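She does her sorting on the bed, and she has done it that way for as long as she has rented the room. "A table is never big enough," she told me over coffee in July, "and on the floor I lose things, or I step on them." So everything from the cleaning drawer goes onto the blue plaid sheet, and then she takes her time deciding what stays.
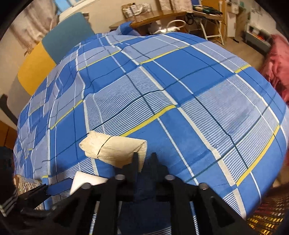 The drawer gets its turn after the closet and before the desk, and she won't be talked out of that order. "I tried the desk first one year and I was still reading old letters at 11," she said, laughing. She keeps a list, too - the Naler notebook she writes it in has 200 pages, and she's up to page 159, mostly with notes to herself about what she already owns so she doesn't buy it again.

I asked what's hardest to part with, expecting her to say clothes. "Oh, brushes!" she said. "A brush always looks like it has one more job in it, doesn't it?"

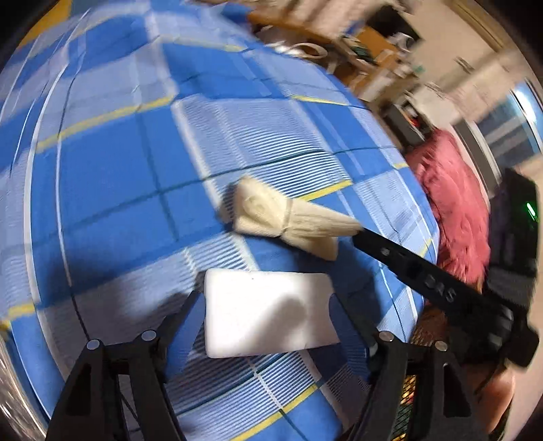
Sponges are easier for her. A clean white one goes back in the drawer, and one that has started to crumble goes out the same evening. She used to store them all in a tin from Fokness, a little shop near her old apartment, but the lid stuck and she gave it to a neighbor for buttons. "I do miss that tin," she said, and then she got up to put the kettle on again.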